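The Song That Came Over the Hill: How a Small Dance Band Stayed on the Radio
Student project report, Popular Music and Local History
Submitted by Dzintra Žukauskas
Project adviser: Aušra Luik

Why I picked this subject

My grandmother kept a shoebox of singles under her bed, and when I was little I was allowed to take them out one at a time if my hands were clean. Most were by people everyone knows. The one I always went back to was by a dance band called Bollus, from the town of Zarnow, and it was called "Namo." I must have played it a hundred times before it crossed my mind that I had never heard it anywhere but in her bedroom. So when we were told in class to choose a record and find out how it traveled, I'm afraid there was never much of a contest!

What I set out to learn

I wanted to know how a band that played mostly weddings and harvest dances got a record made at all, and why the local station was still playing it years after they stopped performing. I also wanted to find out who sang the high part on the second side (my family has argued over this for as long as I can remember).

How I worked

I spent most of April with the station's old playlist books, which are kept at the Tamošiūnaitė library and can be read there but not taken home. The books list every record by title and time of day, in several people's handwriting, one of which I never did learn to read properly. I copied out every line that mentioned Bollus and then typed up the whole lot in the evenings. I also talked with 10 people who had danced to the band or played with them, usually over coffee, and usually for a good deal longer than I had asked for.
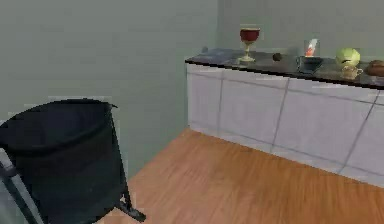

The playlist books gave me 3,917 entries for the band over all the years covered. Of those, 3,061 were for "Namo" by itself, which surprised even the people at the library. Nearly all the rest were for the other side, a slow waltz, and a handful were marked only with the band's name, so I left them in the total without guessing.

What I found

The record was paid for by the dance hall, which sold it at the coat check. It never had a proper distributor. The station got two copies as a gift, and the morning host liked the opening accordion so much that he began using it on the Monday farm program, just ahead of the weather. After that people simply expected it. A retired drummer told me that when a new host tried to drop it, the phone rang all through breakfast.

As for the high part, I have two answers. Three people told me it was the accordion player's sister, and one was just as sure that it was the bass player singing falsetto. My grandmother is firmly with the sister.

What I would do differently

I would bring a better recorder, and I would start with the oldest people first. I would also like to go through the dance hall's account books, which I only heard of in the last week and which are still with the family that ran it. They have kindly said I may come and look over the summer.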